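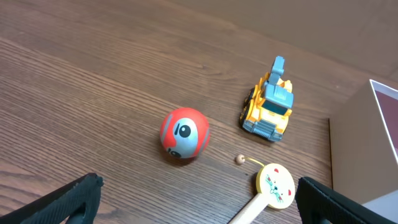
Foam ball with a cartoon face, on a wooden tabletop.

Reporting Crime and Public Disorder
Handout 3: The first hour

Read this before Wednesday. Last term over half the room had not, and it showed.

Our running case is the trouble at the Stalton street fair. You have the police statement, the two wire stories and the Hedside radio log. A man was hurt near the bandstand, a suspect was held, and for most of an evening every outlet in the county printed something it later had to take back. We will be going through how that happened, line by line, and some of the lines are painful.

What the police said

The first statement ran to 32 words. It gave a place, a time (just after 9 p.m.), one injured man, one arrest. It gave no motive, no weapon and no condition. By 10 p.m. the Pettigrew website had supplied all three. Please mark each claim in their story with a P (police), W (named witness), U (unnamed witness) or a question mark. You will need plenty of question marks.

Arrested, charged, convicted

Three different words for three different stages. A person who has been arrested has not been charged. "Police have caught the attacker" convicts a man in five words, and his lawyer can count. Write "a man was arrested" and stop there, however bare it looks.

"Allegedly" is not a magic charm either. Sprinkling it over a sentence you can't support gives you a sentence you can't support with an adverb in it.
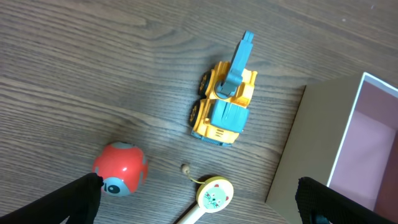

Crowd numbers

The organizers said one thing, the police said another, and Rultcombe Radio split the difference, a method with no known basis in arithmetic. If you have two figures, give both and say whose they are. If you have none, describe what your reporter could see from where she stood. "Packed from the bandstand to the bridge" is worth more than a number somebody made up on the phone.

Watch the proportions too. The police log shows 14 arrests across the whole day, most of them for drinking. Several stories put that figure right after the stabbing, and readers came away thinking there had been a riot. Each fact was correct – the order did the damage.

Words to be suspicious of

Brazen. Rampage. Mar, in any tense. Tight-knit, of any community. Every town in which a crime has ever taken place was apparently tight-knit until that afternoon.

Talking to witnesses

Ask what they saw, then ask where they were standing. One man quoted at length in the Stalton coverage was in line for a burger on the far side of the church. He was very vivid.

Don't offer people the word you want. "Was it chaos?" gets you "yes, it was chaos" every time.

For Wednesday

Rewrite the Pettigrew story in 200 words, using only what can be sourced from the packet. Put your source for each sentence in the margin. Then write a correction notice for the original, no longer than four sentences, with no use of the phrase "it has come to our attention."

The radio log is on page 19 of the packet. The 9:40 entry is hard to read in the photocopy; it says "unconfirmed," underlined twice.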